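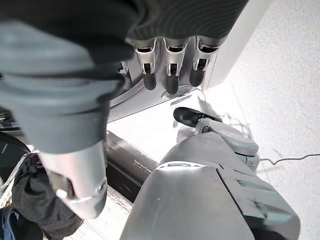
Can machines do chores yet? Questions we keep getting

By Chinyere Fashola
Updated September

Can a robot do my laundry yet?
Parts of it. Picking up a sweater, yes. Getting a shirt out of a front loader, often. The whole job start to finish with no one in the house — no. Not one you can buy and forget about.

What's the hard part? It's only clothes.
Clothes are the hard part. A box is the same box every time you pick it up. A sweatshirt is a different shape every time. Sleeves catch on things, socks hide inside other stuff, a sheet swallows everything near it. Software has to guess where the cloth ends and what's underneath, and then guess again once it moves.

So which steps work?
Going by the 671 emails in our inbox plus what we've tried ourselves:
Grabbing one item from a pile — good
Carrying a basket on a flat floor — ok, slow
Emptying a washer drum — ok till the last sock
Sorting by color — good in decent light
Sorting by care label — bad
Folding — depends who you ask. Towels fine, fitted sheets forget it

Why hands with fingers? Wouldn't a hook or a clamp be cheaper?
Cheaper, yes, and for one job probably better. Commercial laundries use clamps all day long. But a house has a door latch, a basket rim, a soap cap and a wet sock, and people dont want four machines for that. Two hands also means one can hold the basket while the other goes in the drum. That's how most of us do it anyway.
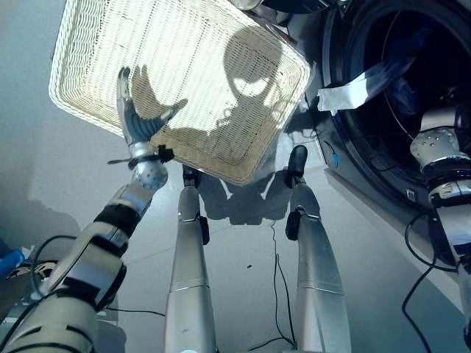
Wing-yan Tu wrote in to say she'd settle for much less. She doesn't need it fast and she doesn't need it to fold, she just wants the wet load moved out before it starts to smell, and if that takes till 6 in the morning, fine. Fair point. Slow is ok when you're asleep. The noise might not be.

How slow is slow?
Slower than you, by a lot. In the Mekelley apartment trial a load of 2 towels and a few shirts was out of the drum after everyone had finished lunch. Speed is getting better but don't plan your evening on it.

Will it wreck my clothes?
Less than you'd think. Knits are the worry, a fingertip can snag a loop. Delicates, do those yourself. Buttons come through fine in our experience, zippers mostly.

Do I need a special washer?
No. Front loaders are easier becuase the opening faces out and the arm can go straight in. Top loaders mean reaching down deep and a lot of arms run out of room. Door latches vary. Some need a harder push than you'd expect, so check that before anything else.

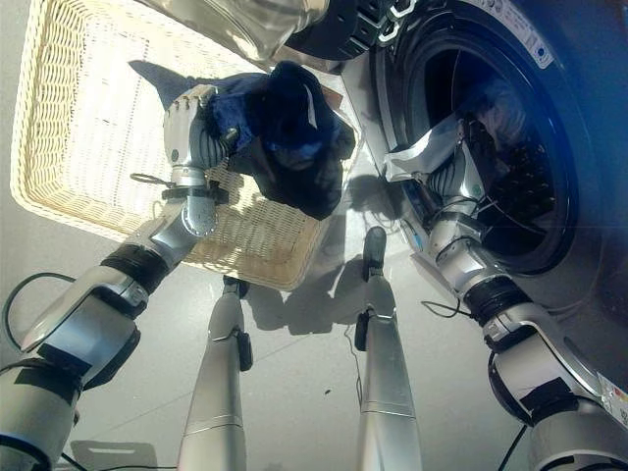

Leave floor space too. Basket close to the door, so whatever comes out has a short trip. Long reaches are where things get dropped. And pick up loose stuff off the floor first, same as for a robot vacuum.

What about shop floors?
Further along, for boring reasons. Same part, same bin, same light. Wysocka has a line where the arms do nothing but move trays, 200 a shift, and it's been solid. Jindport tried the same setup with mixed soft goods and went back to people for the picking. Cloth again.

Should I wait?
If it's only laundry, wait. If someone at home can't bend or lift, look at the Comunine loan program, it's short term and they come and set it up. Ask what happens when it gets stuck at night — who gets the call. We got three different answers.

Can I send a question?
Yes, same address as always. Replies are slow this month, sorry.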